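Asadi Automation List: archive
Subject: Re: Ernora two-arm bench kit, worth it or not?
Date: 12 Jul 2026
From: list member, Asadi workshop

On the list earlier, a member wrote:

> We have a bit of money that has to be spent by September and the Ernora
> two-arm kit keeps coming up. The brochure says it handles "everyday
> household tasks", which could mean anything. Has anyone run one on
> something floppy? We'd want it for packing and unpacking bags, mostly.
> Also, is the Mindo licence as annoying as it sounds, and does the rail
> need a proper bench or will a trestle do? I'd sooner hear it from
> someone who doesn't get commission.

No commission here, though I did get a free pen. It's a good pen.

We've had the Ernora on the bench since autumn and most of what it does all day is groceries. Toy fruit, a few lolly packets, a canvas tote and a pair of baskets. I had imagined something grander when I filled in the purchase request, but soft bags are a decent way to find out what you've bought. A box sits there and lets you pick it up. A tote has opinions.

Handles first, as you asked about floppy. The stock fingers are tapered, and on a braided rope handle they do a better job than I expected. On thin ribbon handles they're hopeless and you may as well go and make a cuppa. We run the bag lift with both arms.

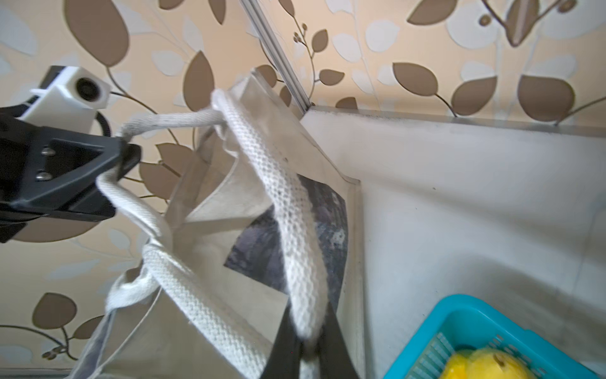
One rope handle to each gripper, with the canvas twisting as it pleases.

You'll notice there isn't much holding the bag's shape in that position. The kit's demo routine assumes the opening stays where you left it, and whoever wrote it has clearly never been to a supermarket. We threw the routine out and recorded our own, nearly 200 runs of it, before the arms could be trusted with a tote while I looked the other way. You should budget for that. Ernora's sales page does not.

Layout matters more than the manual lets on. Ours settled with the tote toward the left and the baskets to the right of it, and the hand tools we keep meaning to put away on the left-hand side of the table. The arms work around the tape rolls quite happily. People are less graceful about it.
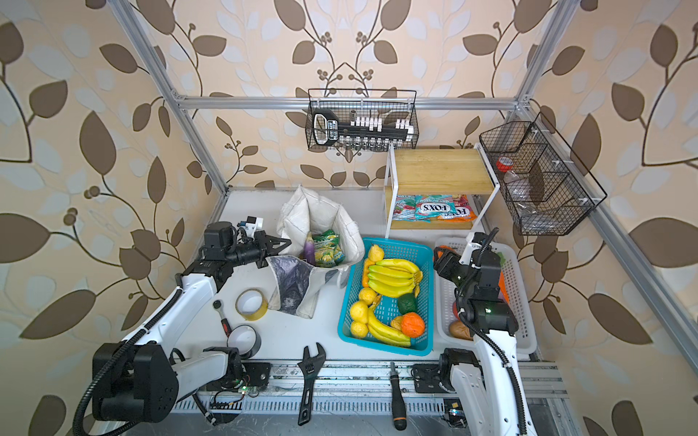 WHAT COMES IN THE CARTON

Two arms, the mounting rail, the wrist cameras, the control boards, a bag of cable ties and a printed manual that is 90 pages long and devotes a startling share of them to warranty. The table and the frame are yours to find. We bought our aluminium extrusion from Pusell, who cut it to length without fuss and delivered it to the wrong building.

On your trestle question: no. We tried it. The arms aren't heavy, but when both swing the same way the whole table joins in, and the overhead camera gets seasick. Put the rail on something you'd be willing to stand on.

The wallpaper is optional. We think it lifts the place.

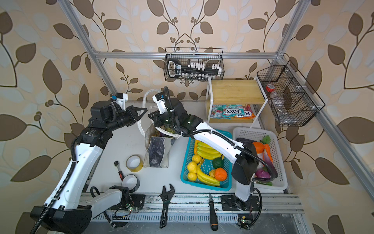
Reach is the spec I would argue with. Ernora quotes it from the shoulder with the arm out straight, a posture in which it can do nothing useful except point. Once you bend the wrist down to go into a bag you lose a good chunk. It's still enough for the right arm to stretch across and get its gripper down into the tote, but look at where the wrist housing ends up, hanging over the gap between the two baskets. Anything tall standing there is going to get a nudge. We moved the shelf to the back for that reason and haven't regretted it. If your bags are deeper than a standard tote, ask Ernora for a reach figure with the gripper pointing straight down, and be prepared to ask more than once.

Mindo, then. The licence is exactly as annoying as it sounds. It's tied to one computer, it wants to phone home, and if your network is down it sulks at the login screen. The recording side is good, I'll grudgingly admit. You guide the arms through the job, trim the bad bits, and it replays or exports without a fight. Exported files open in everything we've tried, so you can do your clever stuff elsewhere and leave Mindo to sulk alone.

The wrist cameras are the best part of the kit. They're small, the mounts are simple, and they see round the bag when the overhead view is mostly canvas. Gripping the tote low down gives you a fine look at the handles overhead, along with a generous helping of shelf and wall. Ours is reading a lot of Monet at the moment.

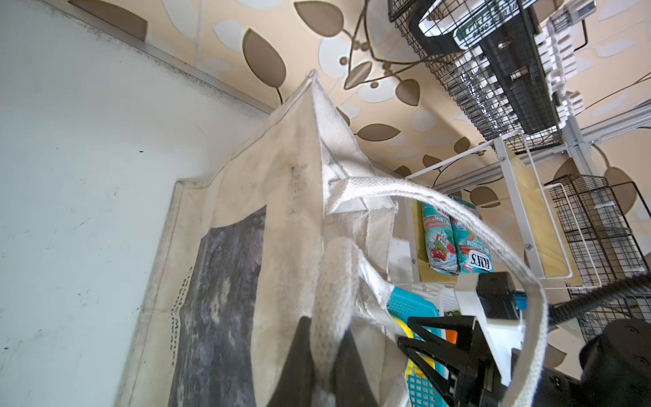

THINGS I'D ASK BEFORE PAYING

- Is the spare gripper in the quote? Ours wasn't, and it was $318 on its own.
- Which version of the wrist camera cable are they shipping? The first set we got was too short by a whisker. The replacements have been fine.
- Will they do the Mindo licence per site? They told us no, then did it for a lab up the road.
- What's the wait on finger pads? Ours chewed through 2 sets in the first month, mainly on canvas.

Would I buy it again? Yes, with the spare gripper and without the trestle. If you want to bring your own bags over and try them on ours before September, reply off-list and I'll find you a slot. Bring the awkward ones. Parking is round the back, and ignore the sign.

--
Asadi workshop bench notes
To leave this list, send a blank message with "unsubscribe" in the subject line.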